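Week 5 handout: How a small shop sets its prices
Intro to Running a Small Business, Drarbridge Evening Program

Okay, so last time we got through fixed costs and I ran out of clock before the good part. Pull out your worksheet on Brurance, the candle shop. Rent, insurance and the phone bill come to $3,000 a month, and that money goes out the door even if they don't sell a single candle. I keep hammering on this (sorry!) and I'll keep doing it until June.

Now the other kind. Wax, wicks, jars, labels, the box it ships in: those are variable costs, and they climb with every candle you make. For Brurance they add up to $11 a candle. The candle sells for $18, so each sale leaves $7 to throw at the rent. We call that $7 the contribution, and I want you to circle it.

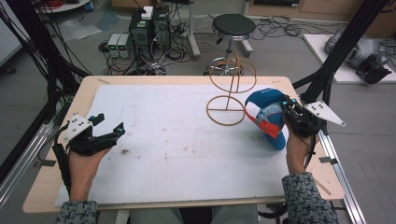

Grukico wrote in the margin of last week's worksheet that the owner's own hours ought to be in there somewhere, or else the shop looks healthier than it is. I love this comment and I'm stealing it for the midterm. If you'd have to pay a stranger to do it, put a number on it, even when the person doing it is you.

Break-even, the quick way: take the fixed costs and divide by the contribution. 3,000 divided by 7 is 428 and a bit, so you round up to 429 candles. Brurance sold 432 last month. They cleared their costs with three candles to spare, and the owner still hasn't been paid a dime! Go back and read that margin comment again.

Try it with the price at $21. The contribution jumps to $10 and break-even drops to 300. Lovely, except some customers will walk away at $21, and the formula has no idea how many. You have to go find that out, usually by asking people or by trying it for a month.
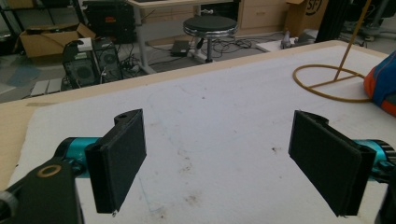

Page last changed: June, 4:10 p.m.

Discounts next, and please go slowly on these. Yakubu, the soap maker in your reading packet, ran a sale on gift sets that normally go for $70. Variable cost is $42, so the contribution is $28. Knock $14 off the price and the contribution gets cut in half, which means selling twice as many sets just to stand still. I always get a groan at that one.
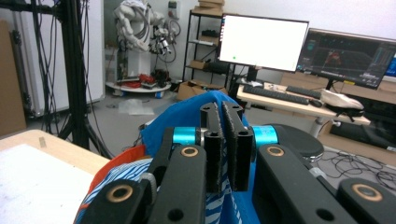
Do we count shipping as a fixed cost or a variable cost?
Variable, if you pay it per order. A flat monthly fee for a pickup service goes under fixed.

For next class: redo the Brurance table with the owner's time added at whatever hourly rate you think is fair, and bring a receipt from any small shop. Coffee is fine.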